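Repointing the cellar wall, part two: sand, lime and waiting

December 2023

The first batch of mortar failed the drop test, so I threw it out and started again. It was too wet. The sand had been stored outside under a tarp and I had not corrected for the moisture in it.

For anyone who skipped part one: the house in Bondton has a fieldstone cellar, and an earlier owner repointed the north wall with hard portland cement. Cement is less permeable than the stone around it. Moisture that used to leave through the joints now leaves through the faces, and the faces flake. Elias Karam looked at it in January and told me to take the cement out by hand – no grinder – and go back to lime.

Removal took far longer than the pointing will. I use a plugging chisel and a two-pound hammer and work to a depth of twice the joint width. Where the cement had bonded tightly to a stone, I left it alone and marked it for later.

The mix is one part hydraulic lime to two and a half parts sharp sand, measured by volume in the same bucket every time. I dry-mix first, add water slowly, let it stand for ten minutes and mix again. It should hold its shape when squeezed and leave little on the glove.
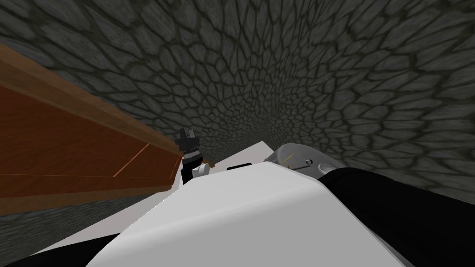

Rounded gray stones with darker mortar between them, in a computer rendering.

Joint width matters more than I expected. Irregular stone leaves wide pockets where three or four pieces meet, and a pocket filled in one pass will shrink and crack. Huia Hinds suggested packing small slivers of stone into the mortar, which reduces the volume of lime that has to cure. I fill the deep ones in two lifts, a day apart.

Curing is the slow part. The cellar stays at 56 degrees, which is acceptable, but the air was too dry with the furnace running. I hung damp burlap a few inches off the wall and mist it morning and evening for 9 days. Total sand used so far is around 300 pounds.

The east wall is next. It has a patch of whitewash I have not identified, and I want a sample tested before I put a chisel near it.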